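## Is a small bench conveyor worth $900?

**tallowmere:** Hasness wants $900 for their short green belt with aluminum side rails. We pack cups and small plastic parts by hand in Jakedstead, and I'm told it would save us an hour a shift. I have doubts. Anyone own one?

**ohm_on_the_range:** Had one for six months. Works fine. The belt picks up scratches, but so does everything in a shop.

**tallowmere:** Fine for what, though? An hour a shift saved doing what?

**ohm_on_the_range:** Walking. One person feeds, one person packs, and the parts come to you.

**pelican64:** Or you push the two chairs closer together. I priced the Irkel version with the controller and it came to $3140. For that money I'd want it to pack the box too.

**ohm_on_the_range:** The Irkel is a different animal and you know it.

**gritty_kay:** My gripe is light parts. Set the speed too high and they tip. We run up to 32 a minute and I wouldn't go past it. Also, shiny green belt plus ceiling lights equals headache.

**ohm_on_the_range:** Never had glare trouble. Move your lights.

**pelican64:** "Move your lights" - add that to the $900.

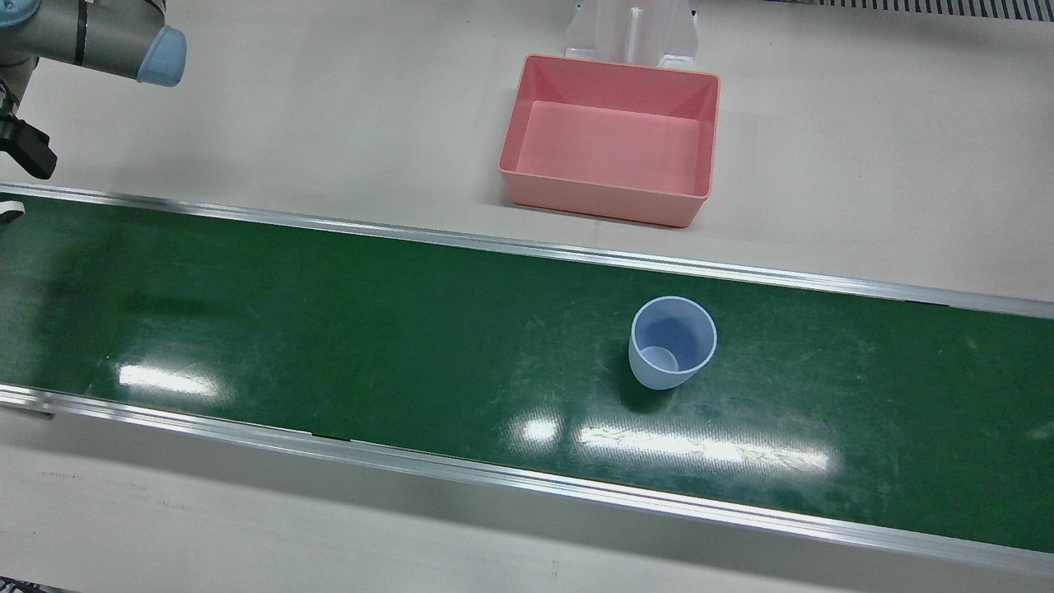

*gritty_kay* | member | posted 4:10 pm

Look at the white streaks by the blue cup and tell me again there's no glare. You can see the scuffs in the green too. I do like a bin right next to the rail, like the pink one, so I'll give you that much. Still wouldn't pay full price. Ruiz-Ortega sells used ones, ask them what a replacement belt costs before you ask about anything else.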